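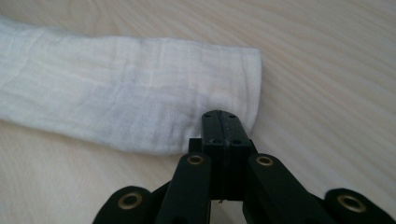
Section 5. Preparing Strained Yogurt with the Skoka Strainer Set

By Radoslava Michalík, Irketti Product Support
Updated March
3 min read

The straining cloth must be prepared before the first use and after any storage longer than one month. New cloths carry a light finish from the mill, and this finish slows draining until it is washed out. A white cloth with a crinkled surface, folded into a long band and laid on the tabletop, takes up little room while the bowl and stand are assembled. Creases do not affect straining and need not be ironed.

1. Wash the cloth by hand in plain hot water. Do not use fabric softener.

2. Boil the cloth for 5 minutes in a clean pot. Lift it out with tongs and let it cool.

3. Set the stand over the collecting bowl. Press down until both side tabs click.

4. Open the cloth fully and line the basket. Leave an even overhang on all sides.

5. Spoon in the yogurt up to the fill line. Fold the overhang across the top and fit the lid.

6. Place the set in the refrigerator. Check the bowl after two hours and empty the whey if it has reached the base of the basket.

CAUTION: The stand and lid are not suitable for boiling. Wash them in warm water only.

NOTE: Yogurt containing gelatin or starch will release little whey. This is not a fault in the set.

For a firmer result, leave the yogurt to drain overnight. Whey may be kept in a covered jar and used in bread dough or soup.

Replacement cloths are sold separately under part number 126. Tabs and lids are listed in Section 9.

Shares 87
Comments 5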